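How to test a price before you print the tags

I love this part of running a small shop! You have a new item, you have a number in your head, and you get to find out what shoppers think of it.

Start with two prices, one plain and one a little cheeky. Pick products people compare on looks first.
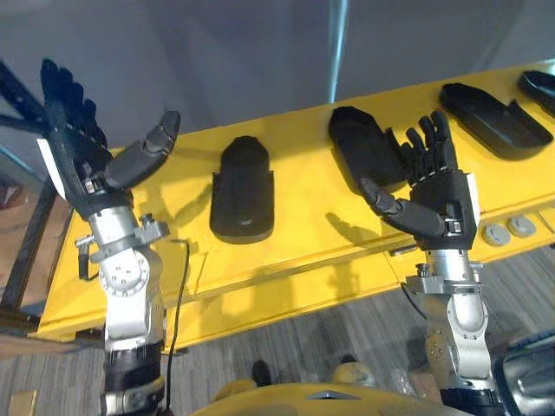

Run each price for the same stretch, two weeks at least, and change nothing else. Same shelf, same sign, same spot by the door. Color pulls the eye - a bright yellow table like this one would get looks at any price - so keep the display identical for both rounds.

Write down visitors as well as sales. I had 429 people through in my first round and 157 in the slow one, and comparing raw sales would have fooled me.

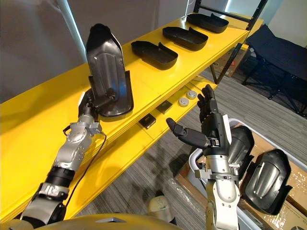
Then divide sales by visitors for each price, and multiply by your margin. The bigger number wins, even if fewer people bought!

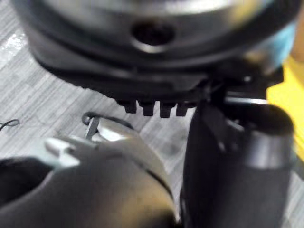

Dark housing with a silvery-gray band.

Comments

Sheila Inskip: Tried it at Hebden with two candle prices. The higher one won!

Tonix: Does this work under 500 visitors?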